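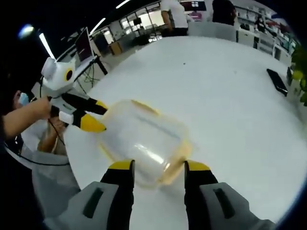

The clear box on the white table, upstairs at Usisstead

Subject: Re: [lunch-list] Containers for the shared fridge

Hi all,

I brought in one of the clear rectangular boxes so people could look at it before we order. It's the one with rounded corners and a slightly yellow-orange rim. My answers are under Marin's points.

Marin Georgiou wrote:

> Before we spend money on new boxes, can someone check three things?
> The Kustix ones we bought last time were too tall for the middle
> shelf, and we ended up with them on top of the microwave until
> December.
>
> 1. Do they fit the middle shelf with the lid on?
> 2. Can you see what's inside without opening them?
> 3. Where will the lids go? The lid drawer is already full.

1. Yes. The middle shelf has 22 cm of clearance and the box goes in with the lid on and room above it. Two fit side by side if the milk moves to the door. I tried it lengthwise as well and the fridge door wouldn't close, so they need to go in sideways.

2. Well enough. The plastic is translucent, so you can tell soup from salad, but you won't be able to read a note through it. Please keep putting a name and a day on masking tape. Tape goes on the short end, facing out. Tape on the lid is no use once another box is on top of it.

3. I'd like to clear the drawer. Most of what's in there belongs to the old Tusside boxes, and we only have a few of those left. If a lid doesn't match anything by the end of the month, I'll put it in recycling.

On size: the one I brought holds 670 ml, which is a normal lunch. Eberhard also has a bigger one in the same shape, but I don't think we need it. The big ones tend to get filled with leftovers and stay at the back.

On number: I'm proposing 20. The price for that many comes to 60 including delivery, and the kitchen budget covers it. If anyone wants a few to take home, tell me before I order and pay me separately.

> Also, the old ones smell of curry whatever we do. Is it worth
> keeping any of them?

I'd keep two for dry things like tea bags and crackers and get rid of the rest. Baking soda and warm water overnight helped a bit with mine, but the orange stain stayed.

The round table is also where people have been leaving boxes after lunch. Please rinse yours and put it on the rack before going back to work. The table wipes down easily, but tomato sauce left on it all afternoon does not come off easily.

Send any objections to the list by noon tomorrow. I'll order after that.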